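Notebook, January, 16:20

Tidying trials, Wisto table. Ignacio Gallardo wants to know when it can do his kitchen. Told him to keep his sponge.

Task is the dull one: take what's on the table, put it on the wire shelf. A child of four does this under protest. Our run 1140 spent 400 seconds considering a ball, which is longer than I've spent on some job offers.

Planner is the Imia build with the new grasp scorer. Flat boxes score well, soft bags score nonsense, round things depend on its mood. Kenisard swear the scorer is fine and our calibration is off. Checked calibration again. It's fine.

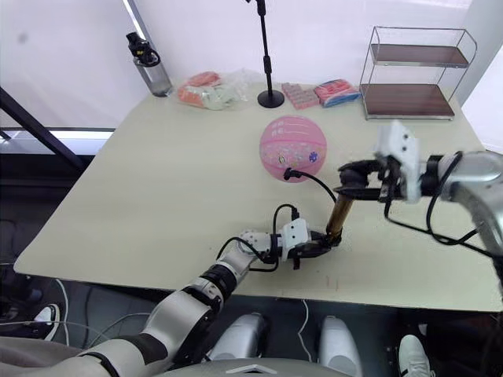 Both grippers over the table, pink ball behind them, shelf still empty.

To do: lower the approach height, retry the ball with both arms, leave the crumpled bag until last. Log is under 3697. Delorme's people want a number for "chores per hour". Have asked if they'd take a fraction.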